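Facilities and Stores Support, Vutberg Distribution Center
Ticket 151: Marks on household goods stored in gray bulk bin, Bay 4

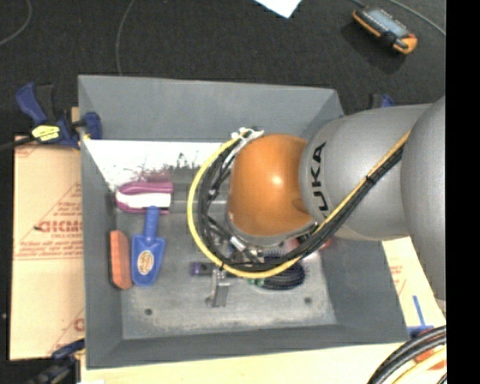

Status: Closed
Priority: Normal
Opened: July 21, 2019
Requester: Ohemaa Ofori, Household Goods
Assigned to: Asger Hviid, Storage Equipment
Copied: Snædís Overgaard, Quality

Summary of request

Household Goods requests an inspection of the large gray bin in Bay 4. Small items held loose in the bin have been reaching the packing tables with dark marks that were not recorded at goods-in. The light-colored items are the worst affected, in particular brushes from the Punari line. Colored items may be carrying the same marks without their being noticed.

The requester asks whether the bin should be withdrawn and whether the stock in it can be released.

Entry 1, Asger Hviid

Request received. The bin is a Parnel bulk container with sloping inner walls, supplied by Ingvarsson. The floor is scuffed and has worn to a lighter gray than the walls. Scuffing of this kind is accepted under the storage standard provided that the surface is sound and nothing comes away on a cloth.

Before the bin is emptied, please confirm the following:

Were the marked items taken from one part of the bin or from all of it?
Do the marks come off with a dry cloth?
Has anything other than household goods been placed in the bin this month?

Please do not wash the bin until these points have been answered.

Entry 2, Ohemaa Ofori

Responses to the above.

The packers report that most of the marked items came from the side nearest the back wall of the bay. They did not keep a record, and this should be treated as their recollection.

A dry cloth removes some of the marks. Others only smear. A damp cloth with ordinary dish soap removed all of them from the brushes we tried, with faint traces left in the bristles of one.

The bay sheet shows household goods only. There is, however, a gap in the sheet between the late shift and the following morning, and I cannot state what was in the bin during that period.

Entry 3, Snædís Overgaard

Quality has placed the contents on hold. The hold covers around 200 loose items. Items already packed from this bin are to be set aside at the packing tables and labeled with this ticket number. They do not need to be unpacked yet.

Please also note that loose brushes should not have been in a bulk bin. The storage standard requires items with exposed bristles to be sleeved or kept in a lidded tote.

Entry 4, Asger Hviid

Bin emptied and inspected with Ohemaa Ofori present.

Floor: wiped with a white cloth in several places. The cloth picked up a light gray dust near the middle and a darker, slightly greasy residue along the far side. No flaking or cracking found.
Walls: clean to the cloth except at the foot of the far wall, where the residue continued for a short distance.
Rim: no sharp edges.

The scuffing was tested separately by rubbing a clean brush handle firmly against it. No mark was transferred. The floor wear is therefore not considered the cause. The residue is consistent with what is found on the underside of stacked totes that have been standing on the dock floor, although this has not been proven.

Action taken: bin washed with warm water and dish soap, rinsed, dried and wiped again. Second cloth clean. Bin left empty overnight and wiped once more in the morning, also clean.

Entry 5, Ohemaa Ofori

Thank you. A sample of 50 items has been cleaned by hand and submitted to Quality. Request guidance on the brushes, as cleaning the bristles takes considerably longer than cleaning the handles and the packing tables are short of space.

Entry 6, Snædís Overgaard

Sample accepted. The remaining stock may be released once cleaned and dried, subject to the following conditions.

Hard items may be wiped and returned to stock.
Brushes with marks on the handle only may be wiped and sleeved.
Brushes with marks in the bristles are to be washed once. If a trace remains, move them to seconds.
The packed orders set aside must be opened and checked before dispatch.

Entry 7, Villads Lund, Shift Supervisor

Read and noted for the late shift. Totes from the dock are no longer to be set down inside open bins, including for short periods. The gap in the bay sheet was a missed handover and has been discussed with the staff concerned.

Resolution

Bin cleaned and returned to service in Bay 4. No replacement ordered from Ingvarsson. Punari brushes relocated to lidded totes on the lower shelf. Hold lifted by Quality. The floor of the bin is to be checked with a white cloth at each monthly inspection and the result entered on the bay sheet.

Closed by Asger Hviid with the agreement of the requester.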